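Workshop Notebook, Phan Hall Instrument Room
31/03/2022
Entry: preparation of the celesta and low strings for the Lemholm program

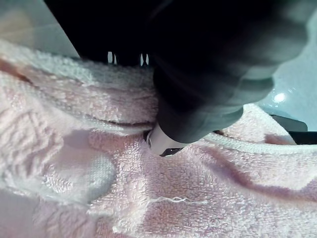
Ánh Ung reports that the celesta still speaks late in its top octave and asks that it not be moved to the stage until the dampers have been checked again. The request has been accepted. The instrument stays in the workshop until the second rehearsal.

Action regulated on the upper 10 keys. Two hammer felts were hard at the crown and have been needled lightly. Key weight is now even by hand, but the top C remains a little slow on the return. Old felt retained in the drawer marked Presen.

Double basses: the bridge on instrument 491 leans toward the fingerboard. It was straightened under reduced tension and should be looked at again after one full day at pitch. Hậu Lã prefers the lower string height used in January, and the adjusters have been set back to that mark. The endpin on 2196 slips when fully extended. New screw ordered from Urby; until it arrives, the player is to use the spare.

Tuning: the orchestra will tune to the celesta in the slow movement. Arūnas Kazlauskienė has been told in writing, as the oboes were not informed last time.

Open items: humidity log for the harp case has a gap over the weekend. Vy Mạch to supply the missing readings if they were kept on paper. Stage plan not yet received from Lemholm.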